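How to Introduce a Room-Tidying Robot to Your Housekeeping Team
Posted 9/3/18 by Yen-ting Tang

We run a guest house with 42 rooms, and this summer we started planning for a two-armed robot to handle the small stuff: clearing dresser tops, putting things back where they go, straightening up before the beds get stripped. I have been having a blast with this project! But the part I most want to share is the people part, so that's what this guide covers. The robot comes from Staton, the practice software is called Pirkelar, and most of the steps should carry over to whatever you end up using.

What you need before you start

A computer that can run the simulator (ours is the old front desk machine with a better graphics card)
One housekeeper per floor who wants to be involved
Your current room checklist, the real one with the scribbles on it
A free hour on the schedule, paid

Step 1: Write down what people do now

Shadow a shift. Don't work from the official checklist, which at our place hadn't been touched in years. Kai-wen Ko does our second floor, and when I followed her I found she checks the dresser top first thing, before she even opens the curtains, so that anything a guest left behind goes straight into a labeled bag. That was nowhere on paper. It's now task one for the robot, and she wrote the wording.

Step 2: Sort the tasks with the team

Put every task on a sticky note and make two columns, "glad to hand over" and "keep." Let the housekeepers move the notes. I guessed wrong on so many of these! I figured everybody would want to give up folding. They kept folding and gave up crouching for things on the floor, plus the low drawers.

Step 3: Build your rooms in the simulator

Start with 5 room layouts and no more. Get the dresser height right, and the gap between the bed and the furniture, because the arms need that space. Leave a few odds and ends on the surfaces. A bare room teaches you very little about a working one.

Step 4: Run the tasks, and have housekeepers grade them

We did 200 practice runs in August. Whoever was on the grading shift marked each one "fine," "redo," or "I'd be annoyed." That last mark was the most useful by far (a bowl set down an inch from the edge of a dresser is technically a success, and it got an "I'd be annoyed" every single time).

If your simulator has more than one view, use them all. The wide view is good for judging where the arms are in the room, and the close one is where graders learn to look at how the fingers line up. Give people time with the close view. It's confusing at first, and it took our crew a couple of sessions to stop tilting their heads.

Step 5: Rewrite the jobs before anything arrives

This is where you can really do right by people. Hours first: we put in writing that nobody loses any. Then the new duties. Ours are grading, setting up rooms in Pirkelar, and a final walk-through that a human always does. Grading pays the same as a floor shift and you get to sit down for it, so sign-ups filled fast.

Step 6: Plan the first week small

One floor, mornings only, with a housekeeper holding the stop button. Print the button instructions in large type and tape them inside the linen closet.

Two views from our bedroom setup, dresser task:

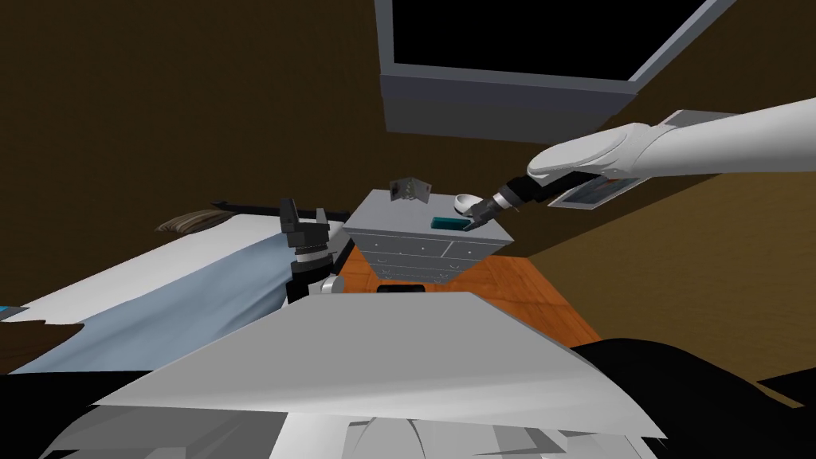
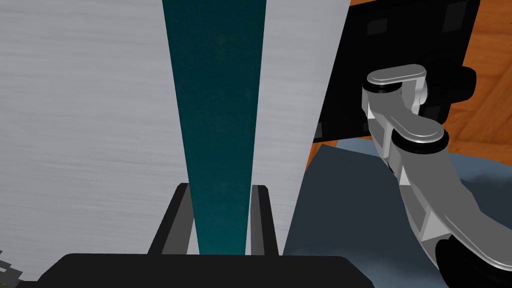 Comments

Lindqvist at Stevholm: We went through this with our laundry carts and I wish we'd done the sticky notes first. Our managers picked the tasks, and the robot got the one job people enjoyed, which was the quiet trip down to the basement. We gave it back to them after a month. One question on Step 4: do you let graders see each other's marks? Ours started agreeing with whoever went first, so now they hand in their sheets separately and talk it over afterward.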